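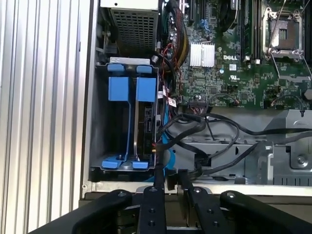 Wednesday, June 3, 2026
Teltel bench, drive carrier task

Picked up where Pak-hei left off. Detector still wants to merge the two blue handles on the carrier into one blob when the wrist gets close. Color threshold alone is no good, the blue SATA cable right next to the cage gets pulled into the mask too. Heatsink fins and the ribbed panel both throw bright stripes, depth goes to holes there.

Changed:
- handle fit now needs a flat top plus a rail going down from it, cable fails that and drops out
- masked our own fingers out of the wrist view (old mask was from the previous finger length, oops)
- planner treats loose cables as a padded box, crude but ok for now
- approach speed halved inside the last 32 mm

Replayed the 218 logged approaches from Nasus with the new fit. Bad handle pose in 3, all of them with the wrist rolled way over. Old code was bad in almost a quarter. Want Genji to look at those before I beleive it.

Planning time got worse, 337 ms median per approach. Padded box is probably the reason, the collision checker is chewing on the whole cable region every step. Emlyn says cache it per chassis pose. Try tomorrow.

Not touched yet: the blue tabs at the bottom of the cage. Same color, same fit will grab them if the handles are out of view. Need a top/bottom check, maybe use the power supply grille as the anchor, its big and dark and easy to find.

Abdelkrim: the hand-eye calib file on the shared drive is the OLD one. Mine is in my home folder, named handeye_new. Please don't overwrite.

To do
cache cable box
top/bottom check
rerun the 3 bad ones w/ wrist roll clamped
ask Nicanor re: force limit on the pull, current number is a guess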